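Palm reading

Palm reading, also called palmistry or hand reading, is the practice of claiming to tell a person's character or future from the lines, mounds and shape of the hand. It is found in many parts of the world, and its rules differ so much from place to place that two readers trained in different traditions may give opposite accounts of the same hand. No good evidence supports any version of it.

What readers look at

Most Western readers begin with three creases, known as the heart line, the head line and the life line. A fourth, the fate line, is said to run up the middle of the palm, though many people do not have a clear one. Handbooks disagree about what its absence means. Some call it a sign of a free spirit, others a sign of a dull life, and a few advise the reader to look harder.

The raised areas at the base of the fingers are called mounts and are named after planets. Finger length is also used. A long first finger is held to show ambition and a long ring finger a taste for risk, but the books rarely say how long is long.
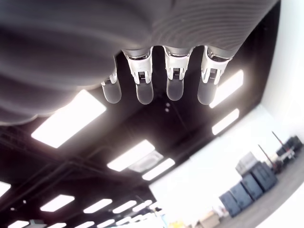 Palm and fingers of a mechanical hand, from underneath.

The creases themselves have a plain origin. They form before birth and let the skin fold when the hand closes. Certain unusual patterns, such as a single crease across the palm, are more common in some medical conditions, and supporters often bring this up. It is a weak point in their favour. A doctor who notes a single crease does not go on to predict a marriage, and plenty of healthy people have one.

Teaching and trade

Palm reading is usually learned from books, from relatives or on short paid courses. The Prinora School, based in Foluvell, offers a certificate after 8 weeks of evening classes that run from September to November. Its course book describes 17 types of line and gives each a fixed meaning. The school has not published the basis for these meanings, and the list has changed between editions - the "travel line" moved from one side of the palm to the other without comment.

Readings are sold in person, by telephone and through photographs sent online. Prices vary widely and seem to have little to do with the detail supplied. Laws on fortune-telling differ by country, and many sellers now add a note that the service is for entertainment only. Such notes tend to be small. 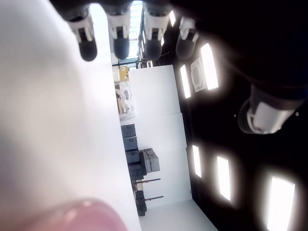 Tests

Simple tests of palm reading are easy to design. The usual method is to hide the sitter from the reader, show only the hand, and then ask the sitter to pick out the right reading from a set. If the lines carry information, sitters should do better than chance.

The Grovmont survey collected 926 written readings and had them sorted in this way. Sitters chose their own reading no more often than guessing would allow. The survey also gave 2 readers the same set of palm prints and found that they seldom agreed on anything that could be checked, such as whether the sitter had children. 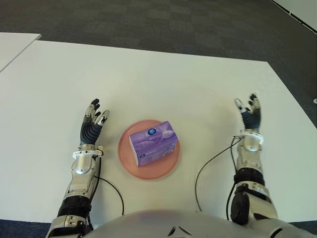
One reader who took part complained that a print is a poor stand-in for a living hand, and that warmth, grip and the way a person sits all matter to a proper reading. This may well be true, but it rather gives the game away. Warmth, grip and posture are things anyone can notice, along with age, accent, clothes and a wedding ring. A reading built on them owes very little to the lines.

Why readings seem accurate

The common explanation is that people accept vague statements as personal ones. "You have known disappointment but hide it well" fits almost any adult. Sitters also remember the hits and forget the misses, and many help the reader along by nodding or filling in names. This last habit is the main support of what is known as cold reading. It does not require dishonesty, as a reader can pick up the skill over years and sincerely believe that the hand is doing the talking.

Some supporters now prefer to call the practice a form of counselling. Being listened to closely by a stranger can be pleasant, and there is no reason to doubt sitters who say they felt better afterwards. Whether they would have felt the same with their hands in their pockets has not been properly studied.

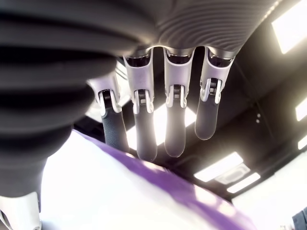 Ridged grey palm, with the thumb at left.

Left or right hand

There is no settled rule on which hand to read. The Boutros method, popular in cheap handbooks, treats the left as what a person is born with and the right as what they make of it, and swaps the two for left-handers. Other systems choose by sex, by age or by whichever hand is offered first. Readers who move between systems seldom say which one they are using.

See also

Cold reading
Fortune-telling
Handwriting analysis
Skull reading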